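Kollell Mesh Shopping Basket, blue

I bought two of these for the shop in April and went back for more by the Friday, so you can probably guess where I stand on them! It's the classic hand basket, bright royal blue plastic with a grid of little square holes and a thin wire handle that lifts up over the top. I tried the Hudness one first (nice colour, but the handle pinched) and I haven't looked back.

Drinks are the big test for me. Bottles are heavy, they roll about, and people always want just one more. I can get three big ones in mine and still carry it without grumbling.
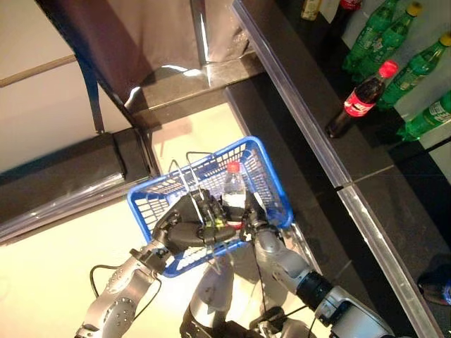
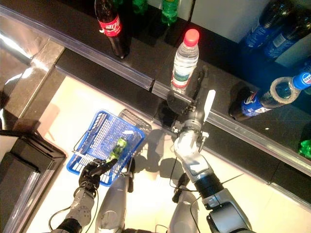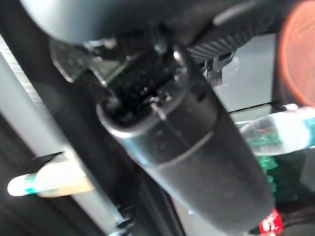
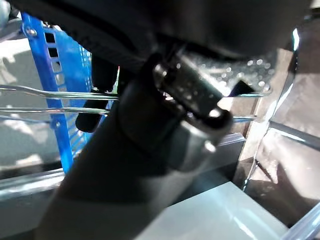

Basket in the first picture with a bottle of water standing in it, cola and water on the shelf in the second.

What I like

The open mesh is so easy to rinse – I just run the hose through it and leave it by the back door. The rim is comfy to grab too, if you'd sooner carry it in both arms than by the handle.

What I'd change

I'd love a softer grip on the wire, and it would be good to have a green one. Marwat do a padded sleeve that fits if you push hard enough.

Ordering

Sold singly or in stacks through Lidia, who keep roughly 200 in stock. Big orders (up to 2,000) take a bit longer, so ring first.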